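3.2 What people keep within reach

I should say up front that I did not set out to write about reach. My plan for this part of the study was to look at how people in Collevstead store things at home, and I had a tidy little diary form for it, with boxes for "cupboard," "drawer" and "shelf." Two households in, the form was already letting me down. People kept writing in the margins. Glenys Ruddock filled an entire back page with an account of where she puts her reading glasses at different times of day, and it was far more useful than anything in my boxes.

So I went back and redid the form over August. The new one asked a single question, and I still like it: what could you touch right now without getting up? Participants answered it at set points through the day, wherever they happened to be sitting or lying down. I ended up with 40 households that kept the diary going to the end, and between them they wrote a great deal (some of it quite rude about my reminders).

The first thing I noticed was how little the answers had to do with furniture. I had read Sheehan's older work on storage before starting, and I came in expecting the side table to be the star of the show. It does turn up. But people also named the arm of the couch, the floor next to the couch, the gap between the cushion and the arm, the windowsill behind their head, and very often the surface they were on. Beds were the big one. A bed in these diaries is a desk, a counter, a changing spot, a place to sort the mail and, late in the evening, somewhere to sleep.

I started calling these collections "landings," mostly because Elsie Costigan used the word in her diary and I couldn't come up with anything better. A landing is a group of small things that have come down in the same spot and stayed there long enough for someone to reach for them again. I don't mean clutter. Several participants were very firm with me on that point, and Dennis Stockdale wrote "this is NOT mess" next to an entry listing a tape measure, a mug, a phone charger and half a crossword. He knew where every one of those things was.

Landings are usually made up of ordinary bathroom and kitchen items that have wandered. Lotion, tissues, nail clippers, pens, wipes, cough drops. Wipes are a good case, because they do have an official home in most houses (under the sink, or on the back of the toilet) and yet they get written down in bedrooms and living rooms all the time. A soft pack with a flip lid sits happily on fabric, and you can open it with one hand.

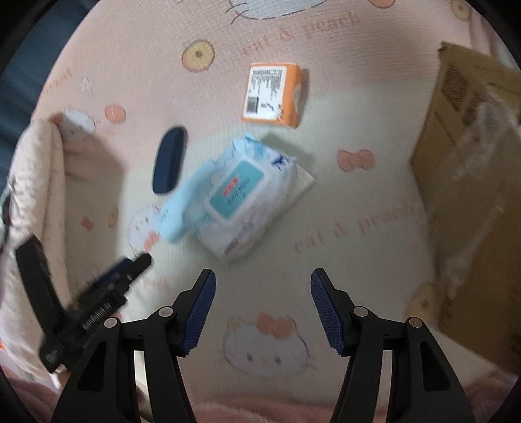

Figure 2. A soft pack of wipes on patterned cloth, with a long light-blue item lying against its side.

What interests me more than the items is how they pair up. In the diaries, things on a landing were listed in the same order again and again, as though the second one belonged to the first. Remote, then glasses. Lotion, then tissues. Mereana McKinnon, whose diary is the most detailed I have, listed her hand cream and her bookmark together every evening, and when I asked her about it she was surprised. She had never thought of them as a set. She just puts the one down when she picks up the other – and that, I think, is how a lot of these pairs get made.

I tried a few ways of coding this. My first go gave every item a category by use (cleaning, reading, eating and so on), and it was a disaster, as the pairs nearly always crossed categories. Oğuzhan Bilgin, who was sharing my office at the time and could hear me sighing, suggested coding by hand position instead: was the thing something you could use lying down, sitting up, or only with both hands free? That worked much better. I used his version for the whole set, and the codes are the ones given in the appendix.

With the new codes, the landings sorted themselves into 5 types. The bed landing and the couch landing are the largest, and they look more alike than I had guessed. Both are heavy on one-handed items. The kitchen landing is different, and almost everything on it needs two hands or a hard surface. The car landing I nearly dropped, as so few people wrote one, but the ones I got were lovely and I kept it. The last type is the hallway landing, which hardly counts as being within reach of anyone, although people kept insisting that it was.

I also want to mention season, even though my data can't say much about it. The diaries were kept in late summer, and a few people told me on their own that the list would look different in winter, with more blankets and hot drinks and fewer things on the floor. Glenys said her whole bed landing moves to the armchair when it gets cold. I would love to run the diary again in the darker months.

One weak spot I should own up to. Asking people what they can touch makes them look, and once they look, some of them tidy. At least a handful of entries got neater as the days went on, and Dennis told me flat out that he had moved the mug. I have left those entries in. The order in which things were listed held up pretty well even where the landing itself shrank, and it is the order that I lean on in the next section.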